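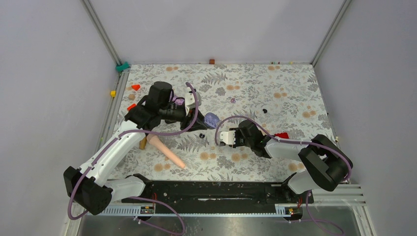
Gellum Lab / Bimanual Cell Group / Notes

Posted by Kai-wen Chuang
Filed under: faults, wiring, right arm

The right arm dropped out again on Tuesday, and this time I had logging on. I am writing it up while the numbers are in front of me. Anyone running two arms off a shared bus with a similar layout may want to check the same thing.

Symptom first. During a two-arm handoff, with both grippers near the middle of the table and facing each other, the right arm stopped answering position requests. The left arm kept going to the end of its commanded move, which was a few millimeters further toward the right gripper. There was no contact. The gap in that pose is small by design, and the only thing that kept it from closing was that the left arm had already finished most of its travel. I don't count that as a safeguard.

The controller should have stopped both arms. It didn't. I will come back to that.

What I checked, in order:

Supply voltage at the right base. Steady through the whole event, no dip under load.

Motor temperature. All joints well inside limits, elbow included. The elbow was my first guess, as it carries the forearm and gripper and runs warmer than anything else on that side.

Board status. The small boards under the bases had their orange lights on for both arms after the fault. That light means the board has power. It says nothing about whether the board is passing traffic, and I lost most of a morning in July by assuming otherwise.

Bus traffic. This is where it showed up. The log has 137 missed replies from the right arm, all from the wrist and the gripper, none from the base or shoulder. They come in bursts. When I plotted them against joint angle they lined up with the forearm swinging in toward the center.

So, the cable. The purple cable on each arm goes up in a loop and then down past the base. On the right it curves around the elbow block on the way. When the forearm extends toward the left arm, that curve tightens and the pull ends up on the connector above the elbow. I jogged the joint back and forth by hand command with the cable as found and got dropouts in 7 of 16 passes. Then I added slack above the elbow and repeated the same 16 passes. No dropouts. With the original routing restored, the dropouts came back.

Sabina Karunaratne took the connector apart and found one crimp that moved when she tugged the wire. She re-crimped it and we put in a strain relief so the load no longer goes to the pins. The left arm has a taller loop over its wrist and hasn't shown the fault, but it gets the same strain relief anyway.

Now the part I like less. Our watchdog is set to 1000 milliseconds. If an arm is silent for that long, both arms hold position. The bursts were shorter than that, and a single good reply resets the timer. An arm can therefore miss most of its messages and still look alive to the watchdog. Worse, the timer was kept per arm, and the base and shoulder motors were replying normally, so it never started counting at all. The wrist could have been unplugged and we would have kept moving.

Lakmal Akanda wrote the original version and agreed it was wrong once we went through the log together. Changes made so far:

Timers are now per motor.

A motor that misses several replies in a row triggers a hold on both arms, whatever the other motors are doing.

Either arm going into hold stops the other one. Before, this applied only to faults raised by the arm itself, and a motor that has gone quiet doesn't raise anything.

The hold has been tested by pulling the wrist connector in mid-move with the grippers well apart. Both arms stopped. We have not yet tested it at handoff distance, and I don't want to until Shanthi Patwary has finished the reduced-speed zone for the center of the table.

The table wasn't cleared after the fault. The lavender part from the handoff is between the grippers, and the red pieces and the peach cylinder are on the cloth. I would leave them there until the joint positions are saved, because it is much easier to rebuild a pose with something to measure against.

Open items: move the cable clip on the right forearm, rerun the passes at full speed, and find out why the dropped replies were being written to the log at debug level, where no one was going to read them. Handoff runs stay off until the first two are done. Single-arm runs on the left are fine.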